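Bench notebook, Kimaro cell, repair room
March 13, 2025
Dalia Lamrani

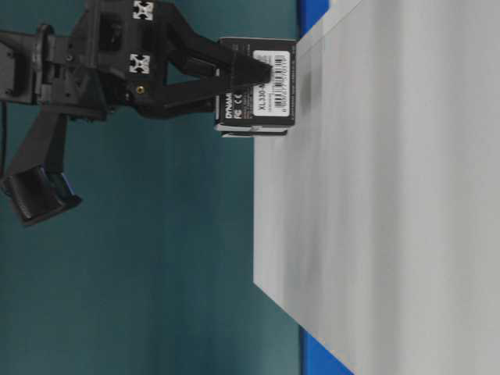
XL330 in the jaws at the table edge, label side showing.

Right, catching up on the notebook before I go home, as I promised Hetari I'd write things down while they were fresh and then didn't for the first week. Bad start!

So the Kimaro cell is now on small servos more or less full time. The job is the same one we used to do by hand at the long bench: pick up a motor, show the label to the reader, put it in the right tray. The XL330s are the fiddliest of the lot (tiny black blocks, white label, barcode down one end) and they were the ones we all moaned about, so it made sense to start there. There are 2000 of them to get through for the Datby refurb order and we'd done 595 by close today, hand-sorted ones included.

Things I want to remember about the grip. The long finger likes to land on top of the label. It holds fine, no complaints there, but if it's sitting over the barcode the reader gets nothing and the arm stands there looking thoughtful until somebody goes and presses retry. I moved the pick point 3 mm towards the other end this morning and that got rid of most of the stops. Then I got greedy and moved it another millimetre, and the motor started to swing in the jaws. Put it back. Please leave it at 3, whoever reads this next.

Table edge picks are still the worst. In the middle of the table it's lovely to watch, but at the edge there's half the motor hanging over nothing and the thicker jaw comes in at a bit of a slant. Plistetti reckons we should put a lip on the table. I'd sooner teach the feeder to stop shoving them that far out. We agreed to disagree and I'm trying mine first (my notebook, my rules).

Also, wipe the markers on the gripper body when you start a shift. The little white squares with the black crosses. A smear of grease on one of them cost me most of an hour on my second day and I took half the cable run apart looking for a fault that wasn't there.

Now the people side, which Hetari asked for and which I keep putting off because it's harder to write down than millimetres.

What I notice most is my hands. I used to go home with sore thumbs from turning motors over to find the label, and I don't any more, and I'd forgotten that wasn't normal. The other thing is the quiet. At the long bench there were four of us and we talked all day, mostly rubbish, but it was also how you found out that a batch had bad horns or that a supplier had changed the sticker. Now one of us minds the cell and the others are on strip-down next door, and I caught myself saving things up to tell people at tea. Two of them were things I should have said straight away. One was a batch with the wrong model on the box, and the arm sorted the lot without a murmur, because the labels on the motors all read perfectly well.

So that's my main worry really. By hand you'd feel a gritty gearbox or a cracked case before you'd even read the label. The arm doesn't look for that and we haven't asked it to. For now I'm pulling 10 from each tray and turning the horn by hand, and I've found enough rough ones that I don't want to stop. It does mean the cell isn't quite as hands-off as the plan says it is. I've told Hetari and she's fine with it till April, then we look again.

I'd like us to take turns on the cell properly too, a morning each and swap at dinner. At the moment it's nearly always me, since I did the set-up, and the others are getting nervous of it the longer they stay away. I was exactly the same! I didn't want to touch the pendant for days. Once you've stopped it and started it again a few times it's just another bit of kit.

To do:
Feeder stop, bring it back from the edge and try a full tray
Print the retry steps in big letters and stick them by the pendant
Ask Plistetti for the drawing of his lip in case I'm wrong
Spare jaw tips, we have none
Draft a swap rota and pin it up next door
Find out who has the good torch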